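Napa cabbage

Napa cabbage is a leafy vegetable of the mustard family, grown for its long, closely packed heads. It belongs to the species Brassica rapa, the same species as the turnip and bok choy, and is a more distant relative of the round European cabbage. In English it is also called Chinese cabbage, though this name is used for bok choy too, and the two are often mixed up in shops.

Name

The word "napa" comes from a Japanese word for the leaves of vegetables. It has no connection with the Napa Valley in California. In Australia the plant is usually known as wombok.

Description

The head is oblong and grows upright. The outer leaves are light green, and the inner ones, which get little sun, are pale yellow or nearly white. Each leaf has a wide, flat midrib that is crisp and full of water, while the thin edge of the leaf is wrinkled and soft. The taste is mild and a little sweet.

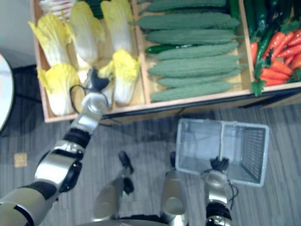
Cultivation

The plant prefers cool weather. When the days become long and warm it soon sends up a flower stalk, and the head stays loose or does not form at all. For this reason, in many northern districts the seed is sown in July and the crop is cut in the autumn. The soil must be kept evenly moist. Common problems are flea beetles, slugs and clubroot, a disease which can stay in the ground for many years.

In the coastal district of Skarkerport the vegetable was first grown for sale by the Sjöberg nursery, which planted a trial field of 300 seedlings. Of these, 269 gave a head that was good enough for the market. The grower Bhupendra Pandey later selected the local variety Virnix, which matures in 74 days and is slow to flower. A second variety, Enine, has shorter heads and is sown mostly in home gardens. The district holds a cabbage market every year on 13th November.

Use in the kitchen

Napa cabbage is eaten raw in salads, fried quickly in a pan, or added to soups and hot pots. It is also a usual part of dumpling fillings, for which it is first salted and squeezed. In Korea it is the main ingredient of baechu-kimchi – salted, covered with a paste of chili, garlic and ginger, and left to ferment. In northeastern China it is made into suan cai, which is sour and has no chili.

Storage

Whole heads keep for several weeks in a cool and humid place. They were traditionally wrapped in paper or straw and stored in a cellar. A head that has been cut should be covered, put in the refrigerator and used within a few days.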